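Thu 19 February

I finally dealt with the mugs this week. We had too many for one shelf, and every morning somebody had to take out the front row to get to the one they wanted. Anel Visser, who I share the kitchen with, had been asking since September when I was going to do something about it.

My rule was simple. A mug stays if one of us drank from it in the past month. The rest went in a box for the Feven thrift store on the corner. That cleared out most of the freebies, including 4 from my old job at Cluvimport that I had been carrying from apartment to apartment.

The keepers got a proper wash and went on the white wire rack, most of the colors we own in one place – orange, navy, sky blue and a few creams and beiges. The small beige one is my espresso mug. The cream one with the faint pattern was my aunt's, so it was never really up for discussion.

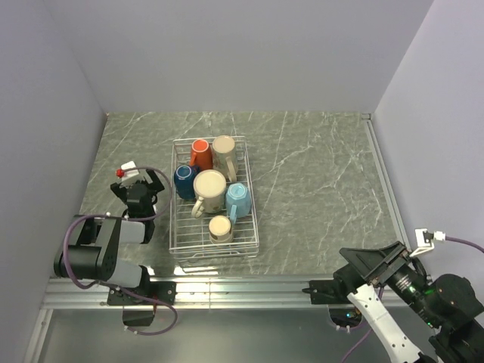 Do mugs need to be dried with a towel before they go back on the shelf? I leave them on the rack overnight and only use a towel if there is still water in the foot of the mug in the morning.

I bought the rack at Molefe. I looked at a two-level one from Illerent as well, but it was tall enough that it would have blocked the outlet. One level is fine for us. If the rack is full, it's time to put things away.

The other half of the job was paper cups. I had a sleeve of them left over from a birthday, and they had been taking up the corner where the big mugs should go. They are decent cups, cream on the outside with a small dark starburst printed on the side and a tan base. I kept them for when people come over and moved them to the top of the cupboard, upside down so the dust stays out. 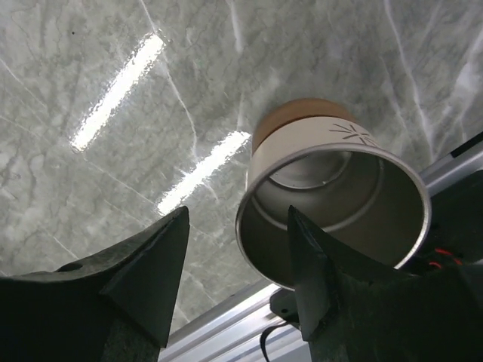
## What goes where now

- Everyday mugs: bottom shelf, handles to the right.
- Espresso mug: next to the coffee, by itself.
- Paper cups: top shelf, upside down.
- Travel mugs: drawer, with their lids on. I threw out the lids that didn't match anything.

Next is the drawer with the food containers. I opened it on Sunday and closed it again.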